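Small Boxes, Clear Bins

I've had a thing about clear storage since February, when Natalia Quintero and I emptied the tall cabinet at Konlow and found 27 cables that fit nothing we own. Everything small and boxed is now supposed to live somewhere see-through, with a bit of cloth underneath so it doesn't slide about. I adore the blue lining (Natalia wanted gray – she lost!).
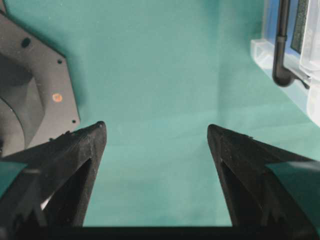
The green top. 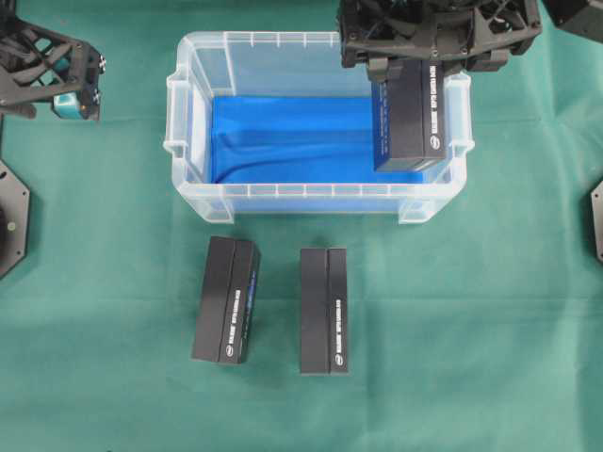
Blue cloth in the clear bin, and a black box over the right half.

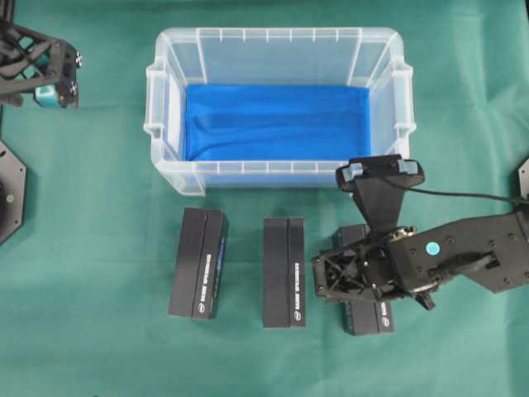
Three black boxes on the green cloth, with the bin behind them. 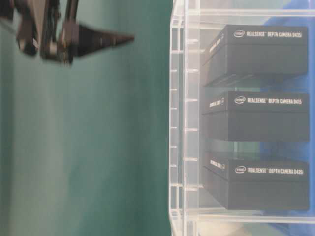

Stacked by level, with the D435i above the D415. I do love a box with its name on the front.

My only rule so far is that the printing has to be readable without picking anything up, and I'm pretty strict about it. Italo Gatti thinks we should add stickers as well, and he's already bought a roll of 32 (bright orange, help), so we'll see who wins that one. The cables are next. I've got 10 zip bags, almost enough for the ones worth keeping, and I still want to find a longer bin for the tripods – if you know of one with handles at both ends, please tell me where you got it!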